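Tultgate opens orders for its two-arm tidy-up kit

Olham, December 9, 2024 – We've been itching to share this one! From today you can order the Tultgate Orville, our tabletop robot kit for small workshops, colleges and anyone who has ever wanted a second pair of hands for the boring bits.

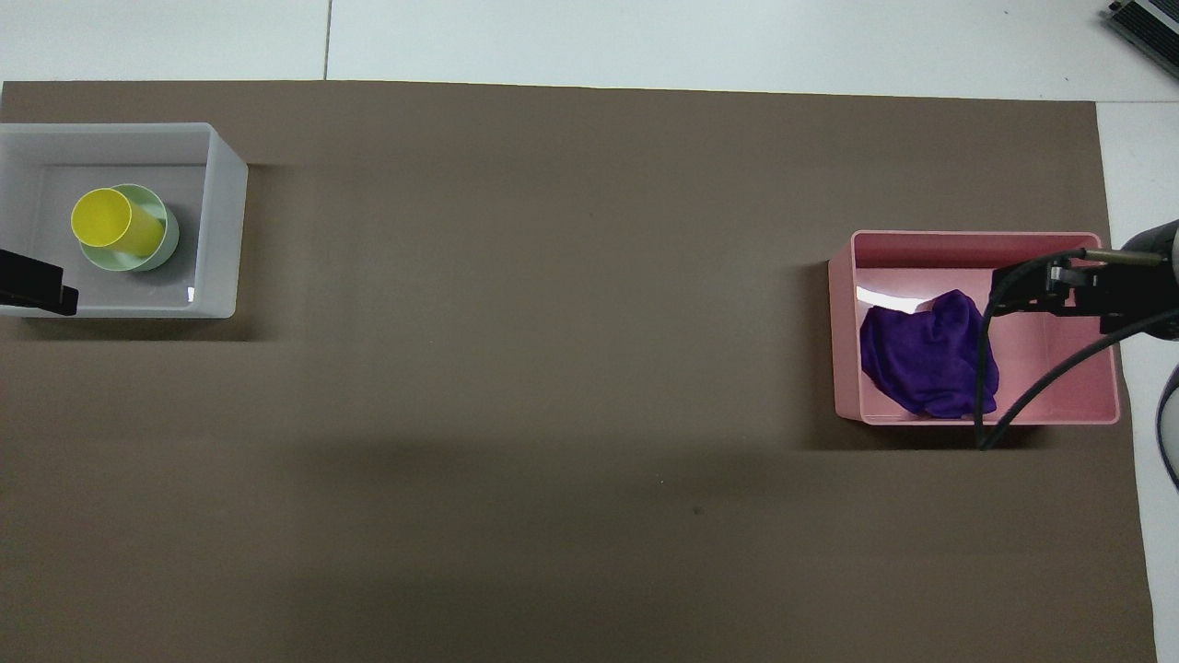

Orville on a sorting job: cups in the white bin, a purple cloth in the pink one.

I've spent most of the year with this kit on the bench next to my desk, so forgive me if I get carried away. Orville comes as a pair of arms with grippers, a head camera, all the cabling and our Lahlou software, which is where you show the arms a job by guiding them through it yourself. You do it a few times, check the playback, then let it have a go (keep a hand near the stop button for the first few, please).

We started with household bits because they're awkward. A cup is fairly kind to a gripper, but a crumpled cloth never sits the same way twice – and that's exactly the sort of thing our trial users kept asking for. During November they sent us 1,703 recorded runs between them, and I think I've watched far too many of those over lunch.

Setting up takes about 57 minutes if you follow the printed guide, and you'll want a sturdy table with clear space on both sides. The software comes with five starter jobs, including cup sorting and cloth picking, and you can change any of them or build your own from scratch.

The first batch is 110 kits, all put together and tested at our Olham workshop. Colleges can ask for a loan kit before they buy, and spare gripper fingers are on the price list too.

To order or book a demo, use the contact form on the Tultgate website – we'd love to hear what you'd get it to tidy first!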